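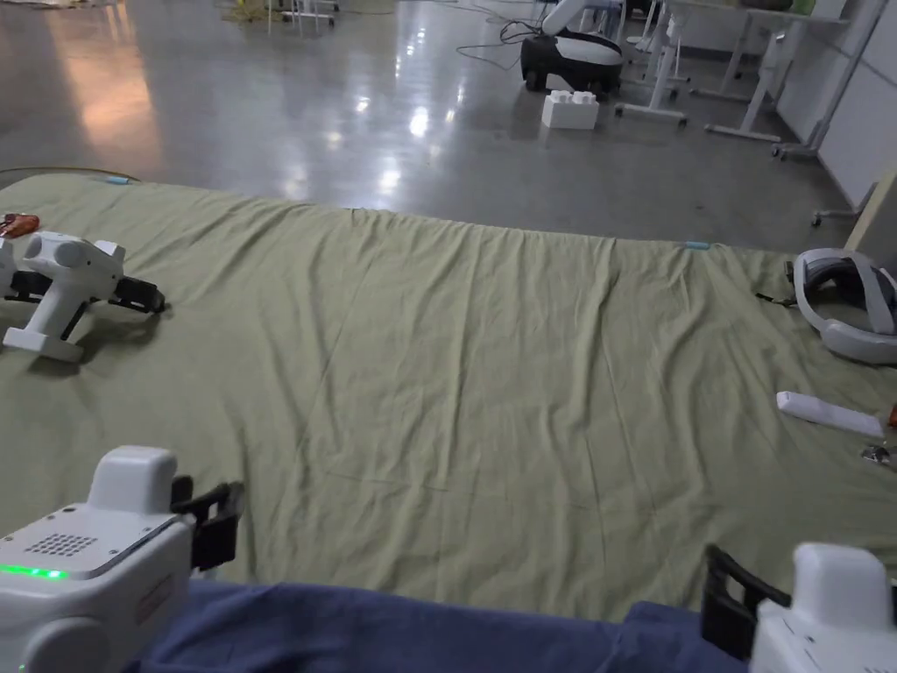

Gallery: Cloth & Linens

The Big Cloth Sort, in Pictures

If you have been reading along since August you will know that the cloth cupboard at Brelcombe has been on my mind for a good long while. It began as one shelf of spare sheets, and then Kinga Szilágyi moved and gave us two bags of hers, and Emese Fodor brought her mother's tablecloths (the nice ones, with the heavy hems!), and before long you couldn't open the door without something soft landing on your feet. So we finally set a day aside, put the kettle on and got everything out to be looked at, smoothed, folded and given a proper place to live. I am only putting up a small gallery this time, but I have plenty to say about it, as anyone who knows me will have guessed.

The olive green cloth

I am so fond of this color. It is a deep, quiet olive, the sort that goes with nearly everything, and spread out flat it is a good deal bigger than you would think from seeing it folded on a shelf. It goes right over the far edge! You can see the long creases running across it on the slant, and those are what I always want to deal with before I make a single fold. My way is to lay the cloth out, stand at one side and smooth with flat hands from the middle toward the corners — slowly, and without tugging, because tugging only moves the wrinkle somewhere else. Then I bring the far edge over to the near edge, smooth again, and fold in from the sides until it is the width of the shelf.

Enikő Virág rolls hers, and she gets very neat results, I have to say. Rolling is kinder to a cloth that you want to use again soon without ironing. I still fold, mostly out of habit, and also because my shelf is shallow and rolls do like to wander off the front of it. If you have a deep drawer, do try it Enikő's way and tell me how you get on.

A note on labels, as several of you asked last time. We write a small card for each pile with the size and what it is for (table, bed, picnic, "don't know yet"), and we tuck it under the top fold with the edge poking out. Kálmán Bárány wanted numbers and a list to go with them, and he may be right in the long run, but for now I like being able to read the word "picnic" and know what I am getting.

Blue on cream

And now for something much more rumpled. I love how the blue looks against that big cream sheet, all peaks and soft folds, with a long piece of it trailing off to one side. A bed is my favorite place for this kind of work when the table is taken. You have room to spread out, nothing slides away from you, and a plain sheet underneath makes it easy to find the edges of whatever you are folding. With a soft, crumpled piece like this one I look for one corner first, any corner, then follow the edge along with my fingers until I reach the next. Lift those two together, give it one good shake, and lay it down again as flat as it will go. The sheet itself has picked up a fair number of wrinkles too, so that gets pulled straight last of all, once everything on top has been put away.

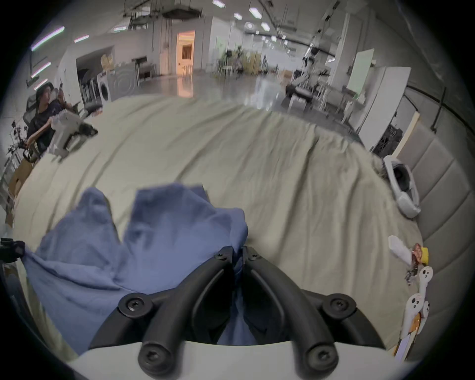
Still to come

The tablecloths deserve a page of their own, so I am saving them until Emese can tell me which ones came from her grandmother. Attila Szalai has promised to put up one more shelf on the left side of the cupboard, a little lower than the others so that I can reach it without the stool, and the picnic pile will go there. If you have a cloth you would like to pass along, please send a note before you bring it over, and do mention the size if you know it.

Posted Sep 21, 2020, in Cloth & Linens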